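Robotic laundry folding

Robotic laundry folding is the use of machines to turn a heap of clean clothes into a stack of clean clothes, a task most households assign to whoever complains least. It is generally treated as a branch of household robotics, and has been on the point of being solved for a good many years.

Background

Mechanical help with washing is old. Abubakari's history of the mangle begins in 1822, and folding gets a single footnote. Industrial laundries later took to feeding machines, which handle flat sheets at great speed and do badly with anything that has sleeves.

The difficulty is that cloth has no fixed shape. A mug looks like a mug from most angles, while a jacket dropped on a table can look like almost anything. The machine must find an edge or a collar, take hold of it, and guess where the rest of the garment has gone.
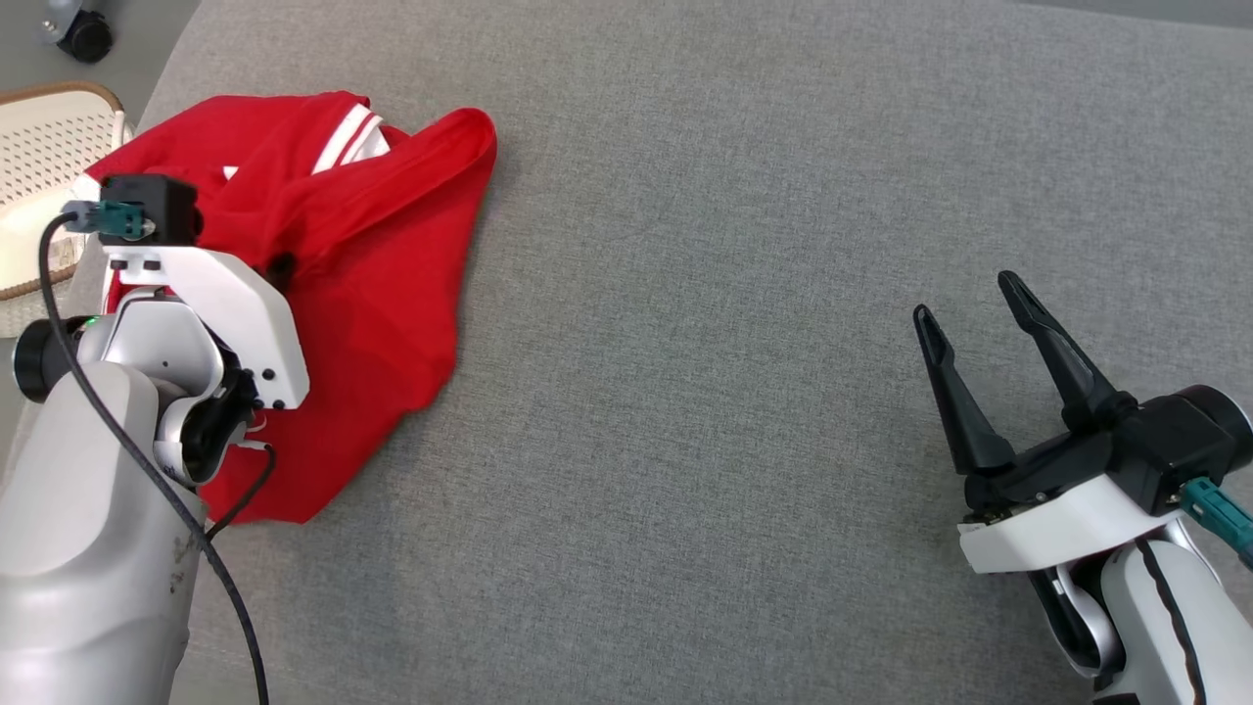

Can a robot fold the household washing yet?

Some can fold some of it, slowly, given a clear table and a person within reach to sort out the failures. Towels go best. Fitted sheets remain unsolved, as they do among humans.

Approaches

Most present systems use 2 arms and learn from recordings of people steering them through the job. The Gremow trials reported roughly 30 shirts folded out of every 40 attempted -- the report is silent on what became of the others. Kidance took the opposite line and sold a cabinet into which the owner clipped each item by hand, thereby doing the hard part. Tredex, a rival, dropped folding altogether and now makes hangers.

Related tasks

Pairing socks
Turning sleeves the right way out
Putting the clothes away, on which little work has been published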